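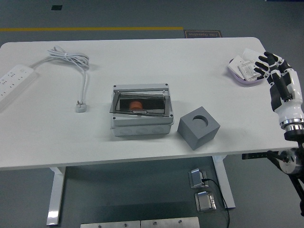 **Glenys Harrop**, Uniform Stores Supervisor, Zostthorpe

# Wrong sizes on kitchen trousers ordered through Trullusis

**Opened:** 31/03/2019
**Status:** Closed, with one item carried over
**Affects:** Kitchen staff trousers, Tôn range, all restaurants supplied from Zostthorpe
**Supplier:** Jevau

## Problem as reported

Four restaurants have phoned in to say that new kitchen trousers don't fit. Staff ordered the same size they had before and got a pair that is too tight at the waist and a bit long in the leg. Shirts, caps and aprons from the same orders are fine. So are the front-of-house trousers.

The restaurants all placed their orders in Trullusis in the normal way, by picking the staff member's record and pressing Reorder. The order confirmation shows the size they expected. The packing slip shows the same size, and so does the label sewn into the waistband.

We have 600 pairs of the new trousers on the shelves here. I have put a hold on them until we know what is going on.

## Checks done at the store

Took a pair of the old trousers and a pair of the new Tôn ones, both labelled medium regular, and laid them flat one on top of the other. The new pair is smaller across the waistband. Repeated with large regular and got the same result. Repeated with small regular and could hardly tell them apart.

Washed one new pair on the normal work cycle and measured again in case they had come to us before shrinking. No change worth writing down.

Checked the bin labels against the garment labels in case the delivery had been put away wrongly. All correct.

Checked one restaurant's order from start to finish, from the Reorder button to the bag. Nothing went wrong in picking. They were sent what they asked for.

## First reply from Trullusis support

They asked us to clear the saved sizes on one staff record, enter them again and place a test order. Done. The test order came through with the same size code as before, which I would expect, as it is the same size.

They also asked whether we had more than one size chart loaded. I didn't know we could. There is a page for it under Garments, then Range, then Fit, and our login can't open it. Asked them to look for us.

## Second reply from Trullusis support

They found two charts. The old trousers use our own chart, which was set up when we first moved on to the system. The Tôn range came in through the Jevau catalogue and brought Jevau's chart with it. A medium on one isn't a medium on the other, and the gap gets wider as the sizes go up. That fits with what I found on the bench.

When the old trousers were retired, the new ones were set as the replacement item. The replacement step carries the size name across and doesn't look at the measurements behind it. So a record that said "medium regular" still says "medium regular", and the Reorder button sends that.

Support say this is how the step is meant to work. I have asked for it to be logged as a fault anyway. At the very least it should show a warning when the two items use different charts.

## Reply from Jevau

Asked Jevau if the garments were made to their own chart. They confirmed they were and sent the measurements over. I checked a pair in each size and they match. There is no fault with the trousers and they won't be taken back as faulty. They will swap unworn pairs still in the bag, size for size, at no charge.

Also asked about the leg length. They say the Tôn trousers are cut longer to sit over a safety shoe. Staff who don't like it can order the short leg.

## What we did

1. Asked support to add a conversion between the two charts for this item only. In most cases it moves a person up one size and leaves the small sizes alone.
2. Placed test orders on records for small, medium and large. Small stayed as it was and the other two went up one, as they should.
3. Cancelled open orders that had not been picked and asked the restaurants to place them again.
4. Sent a return bag to each restaurant that had already had a delivery.
5. Took the hold off the stock.

Point 3 caused some confusion. Two restaurants placed the order again and went up a size by hand as well, so they were sent trousers that were too big. If you are reordering, **don't change the size yourself**. Press Reorder and leave it alone. The size on the confirmation will look different from the old one and that is correct.

New starters are not affected. Their sizes are taken with a tape and entered against the new chart.

## Stock

We need more large and extra large than we planned for. The next delivery from Jevau is 1,000 pairs and the size split had already been agreed. They have let us change it. Expected in August. Until then large regular may be short, and restaurants should order only for staff who have no wearable pair.

Returned pairs go in the cage by the back door with the slip still on. Please don't put them straight back in the bins. There were 15 in there with no slip at the last check and each one had to be measured.

## Carried over

- The women's fit has its own chart again. Support are looking at whether it needs the same conversion. No complaints so far, but few have been sent out.
- Still waiting for access to the Fit page from our login.

Closing the main ticket. If a restaurant reports the same thing on trousers ordered after the change, open a new one and put the order number in the title.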